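MUS 210: Listening to Heavy Music
Unit 4 handout: Doom, drone and the slow tempo

Read this before the listening session. Bring headphones and the blank timeline sheet from Unit 3.

1. Tempo and pulse

Most of the thrash we covered in Unit 3 sits above 180 beats per minute, and one of the tracks reached 210. Doom works at the other end. The main track for this unit, "Kamata" by the band Vandus, opens at 30 beats per minute if you count the snare as the beat. You can also count it at 60, with the snare falling on every other beat. Both are acceptable on the worksheet, but say which one you are using and stay with it.

At this speed the gap between hits is long enough that you start to hear what fills it: amp hum, cymbal decay, the low string going slightly flat as it settles. Write these down as events. They belong on the timeline along with the riffs.

2. Tuning

Vandus tune to A standard, seven half steps below a regular guitar. The lower the string, the looser it gets at a given gauge, so players use heavier strings to keep the pitch stable. Listen for the start of each note, where a hard pick attack pushes the pitch sharp for a moment before it drops. Bass and guitar often play the same line an octave apart. If you can't separate them, follow the pick noise first and then the low end.

3. Form

"Kamata" has four sections and no chorus in the usual sense. The first riff is played eight times, with a change to the last note on every second pass. The second section keeps the drum pattern and drops the guitar. The third is the drone, one chord held under feedback. The fourth brings back the first riff at 92 beats per minute, and many listeners don't recognize it until the second or third pass.
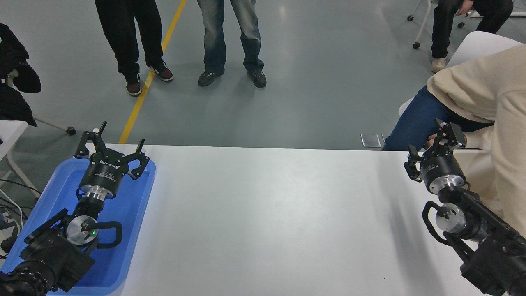
TARARI, April

Listening notes from the spring session, shared with the class as a sample of the level of detail expected:

"0:00 to 0:40, feedback only, one pitch, a second pitch an octave up comes in near the end. 0:40, drums and guitar together. Snare is dry, kick has a long tail. Riff is five notes, the flat second shows up on the fourth. Vocals enter on pass three, low in the mix, no words I can make out. Drone section: I lost the pulse completely, then found it again from the ride cymbal."

Note that the writer gives times, names sounds and admits to losing the pulse. Do the same. Words like "crushing" or "heavy" can go in your response paper, but they don't help on a timeline.

4. Second track

"Sededa" is the title track of the band's first release and is much shorter, 275 seconds from start to finish. Play it twice. On the first pass mark only the section changes. On the second, mark where the drummer moves from hi-hat to ride, and whether the guitar changes at the same point — it does not always.

5. For next time

Finish both timelines. Write one page comparing the endings of the two tracks, with at least three time references for each. Review the terms drone, half-time, decay and flat second. We will start Unit 5 with black metal and tremolo picking, so keep your tempo notes from Unit 3 handy.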